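Kovthorpe two-finger gripper: two months in

I bought the Kovthorpe to replace the Gresell that came with my arm, and I've been meaning to write this up since April. Short version: I like it a lot, with one big grumble (the software, we'll get to that).

First the hardware. It's a parallel gripper, so the fingers stay straight as they close, and that alone fixed half my problems. The Gresell's fingers swung in on an arc and squeezed everything out the front like a bar of soap! Changing fingertips means 2 screws and maybe five minutes, if you don't drop one on the carpet. I dropped one on the carpet.

Soft stuff is where I really wanted to test it. Boxes and tins are easy, any gripper can do a tin. Bags and wrappers are the nasty ones, all crinkle and no shape, and you need just enough squeeze to hold on without mashing what's inside.
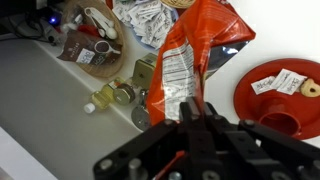
I ended up running bags at a much lower force than the manual suggests, and going in for an edge instead of the fat middle. Bouchra Erraji posted her settings on the Brornesora forum and they were a great starting point, so thank you Bouchra! Sugar packets are still hit or miss for me. They lie so flat that the tips just skate over them.

Now the grumble. The controller app forgets your force limit every time you unplug it, and goes right back to full power. Jasper Postma wrote a little startup script that gets around it, but at 800 bucks I shouldn't need Jasper.

Would I buy it again? Yep. I'm already looking at the longer fingers.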